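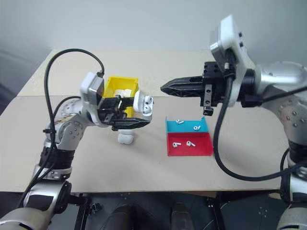
The job Oriana Leiva has been trying to hand over since June takes a person four seconds and no thought. Open the case, drop in the left earbud, drop in the right, shut the lid, next. She has now done it 2186 times through a pair of robot arms, and she would like it known that her thumbs have opinions.

Leiva trains robots at Flovside, a small outfit on the upper floor of a former piano showroom. She does it with two handheld controllers, one per arm. Whatever her hands do, the arms do a fraction of a second later, with the dignity of a butler who has been asked to juggle. Every attempt is recorded, cameras and joints together, and the good ones go into the pile the software learns from. The bad ones go into a different pile, which she describes as "larger than I'd like and smaller than you'd think."

I was given a turn. Picking up a charging case seemed a fair place to start, being the biggest thing on offer. The left gripper closed beautifully on the air beside it. On the second try I got hold of the case and swung it toward the other arm with what I felt was some style, and Leiva reached for the stop button.

"You're driving it," she said. "Don't drive it. Just be bored and do the task."

Boredom is the skill, apparently. New operators fuss. They hover over an earbud, nudge it, back off, come in again from the other side, and the robot, a loyal student, learns to fuss too. An early model trained on the work of two nervous beginners would pause before every grasp as if saying grace. Leiva spent 8 days recording over it with brisk, dull, repeatable motion.

The earbuds themselves are the villains. They are small, shiny and shaped like nothing in particular, and they lie on a tray at whatever angle suits them. A stem pointing left wants a different approach from a stem pointing right. Leiva changes the layout between recordings so the machine can't simply memorize a spot on the table, a trick it will try every time, like a teenager learning only the even-numbered answers.

Flovside's system is called Pryor, and it can now get through 6 cases in a row before something goes wrong. The usual something is the handoff, when one gripper holds the case and the other brings the bud to it. People do this with a soft little wiggle that they can't describe and don't know they're doing. Leiva has 212 recordings of nothing but the wiggle. She has watched all of them, some at half speed, with lunch.

By four in the afternoon I had seated one earbud. It was in backward. Leiva saved the recording anyway, in the larger pile.

We use cookies to improve your experience. By continuing to browse you accept our cookie policy. Accept | Manage preferences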